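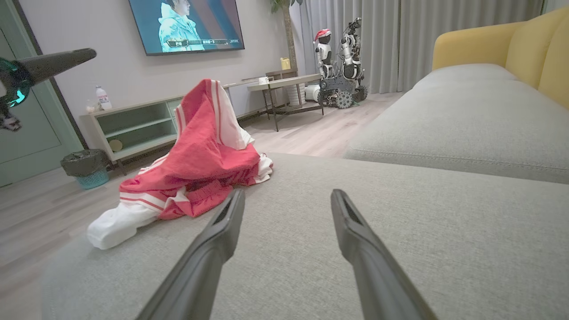 January 2, 2025. Back at the bench after the break, and the abrasion rig has once again outlived my patience. The plan for this quarter is still pilling and snagging on upholstery weaves, and the whole argument in October about which fabric to use as the everyday reference came down to something very dull: a light gray woven sofa fabric with a fine texture, the kind on the seat cushion up top. Half the living rooms I get invited into have one. It shows fuzz early, it shows lint at once, and it shows coffee forever. Yatziri wanted a navy. Navy hides everything until you hold it up to a window, and then it looks like it has slept in a hedge.

**Where things stand**

The Nastari cloth (plain weave, polyester with a bit of viscose) came off the rig on the last day before the break at 2,939 rubs. It was supposed to stop at 3,000. The counter stopped, the motor stopped, and the little green light stayed on as if to say the trouble was on my side of the bench. I have written 2,939 on the tag and will treat it as 2,939. Hammad's suggestion that we "just do the other 61 by hand" has been noted here so that it can be found later.

Aoki cloth (twill, heavier, smells faintly of a shoe store) stopped at 1,357 because I stopped it. Two broken yarns near the clamp, both on the warp side. I think that's a clamping fault. The ring had been tightened by someone with strong opinions, and the sample had a crease in it before we began. Rerun from a fresh disc. Don't average the bad one in, and don't throw it away either; Nusrat wants it for the drawer of shame.

**Conditioning**

Heating was off in the building over the holiday. Room was cold and dry this morning, so nothing gets graded today. Samples go flat on the rack, face up, overnight. No stacking. Last time we stacked them the bottom disc picked up a perfect print of the one above, and I spent an hour grading pills that belonged to another fabric.

Humidity logger has a hole in it from the 60 hours when its battery was flat. I've drawn a straight line across the gap in pencil and labeled it "hope." Shagufta, please don't ink it.

**Grading notes, mostly for Nhung**

We disagreed by a full grade on three discs before the break, which is too much. Having looked at my own sheet again I think I was grading fuzz as pills. Fuzz stands up. Pills sit on the surface and hang on when you brush them. So:

- brush once, lightly, with the soft brush, in the warp direction
- look under the angled lamp only – overhead light off
- write the grade before saying it out loud
- half grades are allowed, quarter grades are a cry for help

The last two rules are aimed at me.

I also pulled the standard photographs out of the folder and they have yellowed. The grade 4 photo now looks like a 3 that has been smoking. New set ordered from Itthorpe, who say two weeks, which in my experience of Itthorpe means the daffodils will be up. Until they arrive, keep the old ones out of the sun and let's both grade against the same copy.

**Abradant**

Six wool discs left in the tin. The new box is somewhere between the supplier and the mail room and has been there since before the break. Six gets us through the Aoki rerun and one side of the Umitz velvet if we're careful. I would like not to start the velvet at all. Pile fabrics should have their own afternoon, their own notebook and possibly their own technician. The pile leans over at the first few rubs and after that every reading is really a reading of which way you're standing.

Tried reusing a disc once, as a check, on an offcut. Pills came out softer and fewer. Result: don't. I knew that already, it's in the method, it's underlined in the method. Written down again anyway.

**Rig**

Oiled both rails. Replaced the foam under station 2, which had gone the texture of stale cake. Station 4 still ticks. It has ticked through two services and a replacement bearing, and the results from it match its neighbors, so I've decided to regard it as company.

Counter: swapped the cable and ran it empty for a few hundred turns while I ate lunch. No dropout. I don't believe it yet. If it stops again, write down the number *before* hitting reset. (Hammad.)

**To do**

- cut fresh Aoki discs, away from the selvage, not from the creased end
- weigh the Nastari before and after brushing, the balance needs its warm-up first
- ask Nusrat if the customer wants snagging on the same lot or a new one
- find the good scissors. They were in the left drawer. There is now a banana in the left drawer, and it has been there some time
- reply to Umitz about the velvet, politely

Lamp off at ten past five. Station 4 ticking.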